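The Drawer of Shame, and What I Did About It

I have moved house four times, and on every one of those moves a single kitchen drawer has come with me, tipped straight into a box and tipped straight back out again at the other end. You know the one. Rubber bands, a key that opens nothing, batteries of uncertain health, the little Allen key from a bookshelf I gave to my sister.

So when my neighbour in Stodthorpe mentioned a Wednesday night sorting class at the old Fellmont hall, I laughed, and then I went home and tried to find a pair of scissors, and then I signed up.

The class is run by Relu Dumitrescu, who spent 25 years behind the counter of a hardware shop and can't walk past a jumbled shelf without slowing down. He's lovely about it, though. There's no lecture on minimalism and no talk of joy. He makes everyone a cuppa, tells you to dump the lot on the table and asks when you last went looking for something and couldn't find it. (Me: that afternoon. See scissors.)

His big idea is that most of us sort by what a thing is, when we ought to sort by what we're doing when we want it. Tape lives with wrapping paper in my house because both are stationery, sort of, but I only ever want tape when something's broken. Once he'd said it I couldn't stop seeing it. Why were my birthday candles in with the torches? Because they're both for the dark, apparently!
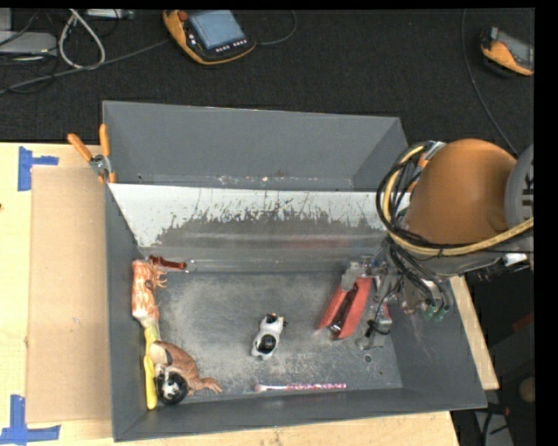 The other rule is the holding spot. Anything you can't decide on goes there for three months, and you write the month on a bit of masking tape and stick it on the side. Mine says October. I was certain I'd be back in it every second day, rummaging for some crucial cable, and so far I've rescued one bike pump adaptor and a takeaway menu, the menu purely for sentimental reasons.

I did count the drawer, in the end, because Relu dared me to. Seventy-eight things, and that's treating the rubber bands as one. My partner, who had stayed well out of it, wandered past and claimed the good tweezers, which he'd been accusing me of losing for around a year.

What surprised me was how chatty it all got. People pick up a broken watch and suddenly you're hearing about their dad's shed in Ballarat, or the caravan holiday when the tent pegs went missing. We ran well over time and I drove home starving.

I've started on the laundry cupboard now. There are five half-empty bottles of stain remover in there and I've got plans for the weekend.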